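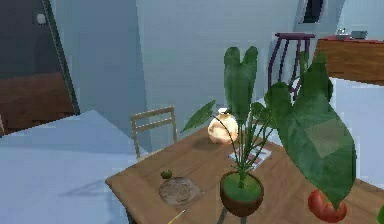 Frequently Asked Questions: Project Terms at Urmont School
Last updated 2018-05-20

What is a project term?
A project term is a block of weeks in which students in grades 9 through 12 spend their afternoons on one long piece of work. Morning classes in math, English, science and languages go on as usual. The next project term starts in January.

Does every student take part?
Yes. Students in grades 9 and 10 work in groups. Juniors and seniors may work alone if their advisor signs the proposal form.

Who picks the topic?
The student does. An advisor reads the proposal and either approves it or sends it back with questions. Most proposals are sent back once. Past projects include a survey of bus stops in Dudgate, a cookbook for families with food allergies, and a set of repair guides for school instruments.

What if my child has no idea what to do?
That is common, especially in ninth grade. We hold idea sessions in the library before proposals are due. A student who still has no topic can join an open project run by a teacher.

How is the work graded?
There are 4 parts to the grade: the proposal, the work log, the finished piece and the final talk. Each counts the same. A project that doesn't reach its goal can still earn a high grade if the log shows what was tried and what was changed along the way.

Do project grades appear on the transcript?
Yes, as a single half-credit course called Project Studies. The course code is 2424. It counts toward the elective requirement for graduation and does not replace a required course.

Will my child miss material needed for college entrance tests?
No. Core subjects keep the same number of class hours over the year. Electives that normally meet in the afternoon are moved to the other terms.

What does it cost?
There is no fee. Each student may request up to $89 for materials. Requests go to the advisor before anything is bought, and receipts are due within two weeks. We can't pay back purchases made without approval.

Can students work with outside businesses or groups?
Yes, with a signed placement form. Two local firms, Unov and Hayat, take students each year. Families may also suggest a placement of their own. The school has to approve the site before the first visit.

What is the work log, and where is it kept?
It is a short weekly entry on what was done, what went wrong and what comes next. Students keep it in their school account. Parents can read it through the family login but cannot edit it. Late entries are accepted for one week.

Can a student change topics partway through?
Once, during the first three weeks. After that the student adjusts the plan with the advisor and stays with the topic.

My child has a learning support plan. Does it apply?
Yes. All accommodations carry over, including extra time and other ways of giving the final talk.

Who do I contact with other questions?
Call the main office and ask for extension 2627, or leave a note for your child's advisor at the front desk. Proposal and placement forms are at the same desk.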